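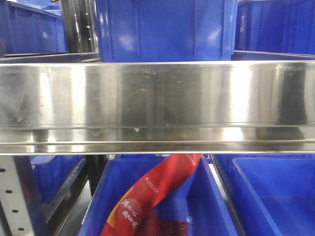 Blue bins on the steel rack

I've been reading up on ranked voting all week and I'm completely hooked! Our residents' association in Uderura used it this spring to pick a new name for the square, with 9 names on the paper, and I loved every minute of the count. You put a 1 by your favourite, then a 2, and carry on as far as you like.

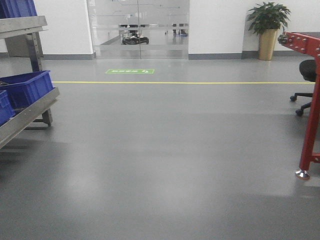 Esteban Square led the first round by 13 votes and still lost - once the smaller names dropped out, nearly all their second choices went to Sovus Square. I went home and drew the whole thing out on squared paper (yes, really).
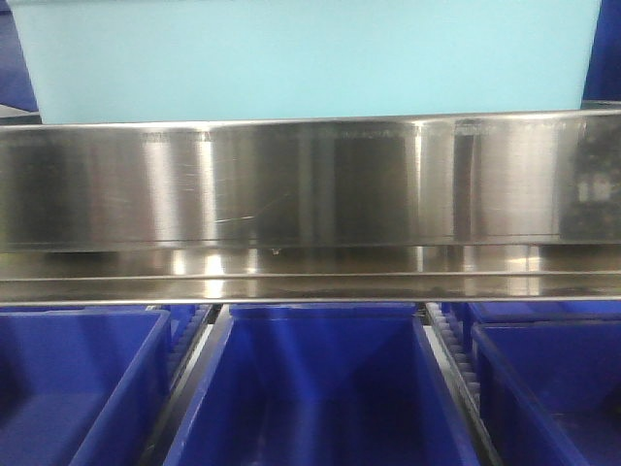 Tatevico wrote in the comments that 18 people on their street ranked only one name, so their papers were set aside early on, and asked whether that was fair. I think it is, but I'd love a clearer leaflet next time.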